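Cheema Backcloth Kit: Set-up Guide
Section 3: Hanging the cloth and fixing the letters
Revised 5/17/20 by Leonie Sauerland for Jerninberg hire stock

Read this section before you unpack the cloth. The leaflet in the lid of the case says the whole job can be done by one person in a few minutes. We have not managed it, and we would treat the claim with caution. Allow longer and find a second pair of hands for steps 4 to 7.

What you need

The black cloth, the bag of pins, the tin of fixing pads, a step stool, a soft pencil and a tape measure. The tape measure packed with the kit is printed on thin card and has stretched on some sets. Use your own.

3.1 Hanging the cloth

1. Check the wall. The kit is sold as suitable for "any indoor surface". Plasterboard and soft board take the pins well. Brick, tile and hard plaster do not, whatever the case says. For those, use the Zesska rail described in section 5.

2. Wipe the wall along the line where the top edge will sit, and let it dry.

3. Mark the line in pencil. Measure up from the floor at both ends. Measuring down from the ceiling is quicker, but it copies any slope in the ceiling on to your cloth.

4. Unfold the cloth with the hemmed edge at the top. One person holds the middle while the other pins it.

5. Pin the centre first, then both ends, then fill the gaps at 300 mm spacing. The leaflet suggests one pin at each corner and one in the middle. With that spacing the top edge sags between pins.

6. Stand back and look at the top edge only. Ignore the folds lower down for now.

7. Ease out any pull lines by moving one pin at a time. Do not take out two pins next to each other.

Note: The cloth is described as crease-free. It isn't. Fold lines from storage will show on a new cloth and may show on an old one. Hanging it overnight helps a little. A steamer helps more, provided you take the letters down first.

Caution: Do not iron the cloth on the wall. Do not use a hot iron on it at all unless the sewn-in label allows it, and try a corner first.

3.2 Fixing the letters

Foam letters weigh very little, and this leads people to use too few pads. Small letters need two. Anything taller than 100 mm needs at least 3, with one close to the top.

1. Lay the letters out on the floor in the order you want them. Check the spelling now.

2. Decide on one row or two. Two rows suit a short name with a second word below it. Put the bigger letters in the lower row if you want them to carry the name. 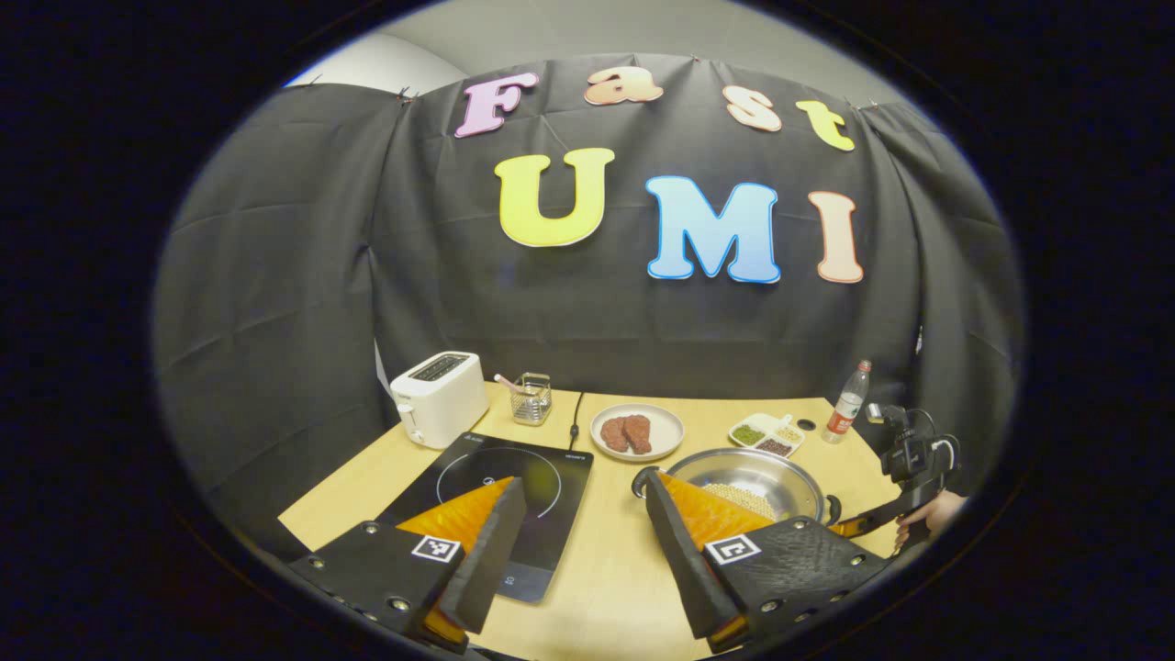
Fig. 3.1 Two-row layout on black cloth, smaller letters above.

3. Fix the lower row first, starting with the middle letter and working outwards. If you start from the left you will probably run out of cloth on the right.

4. Press each letter flat for a slow count of ten. The pad maker says one touch is enough. Our returns pile suggests otherwise.

5. Fix the upper row. A slight tilt looks deliberate if every letter has one. A single tilted letter looks like a mistake.

6. Check the spacing by eye from where your visitors will stand. The paper spacing strip gives equal gaps between the edges of letters, and this makes an I look stranded beside an M. Trust your eye over the strip.

Note: Pale letters with a white edge read well against black. Dark blue and dark green do not, and we no longer supply them with the black cloth. The "Midnight" letter set is still in the Grorport catalogue. We can't see who it is for.

Caution: Pads grip cloth far better than they grip paint. Never fix a letter half on the cloth and half on the wall. The paint may come away with it.

3.3 If you are putting a table in front

Leave a hand's width between the table and the cloth so that nobody leaning on the table drags the cloth down. Anything that gets hot in use belongs well away from the fabric. The cloth carries a "flame safe" tag, but we have seen no test paper to back it up, and you should behave as if the tag were not there.

3.4 Taking down

1. Remove the letters before the pins. Slide a thumb behind each pad and roll it off sideways. Pulling straight out tears the foam.

2. Throw used pads away. They are sold as reusable, and they do stick a second time, for an hour or so.

3. Take out the pins from the ends inwards, leaving the centre pin until last.

4. Roll the cloth round its tube with the face inwards. Do not fold it back into the packet it came in.

5. Return the pins to their bag and check the floor.

Spare pads are order code 78. For damaged letters, see section 6.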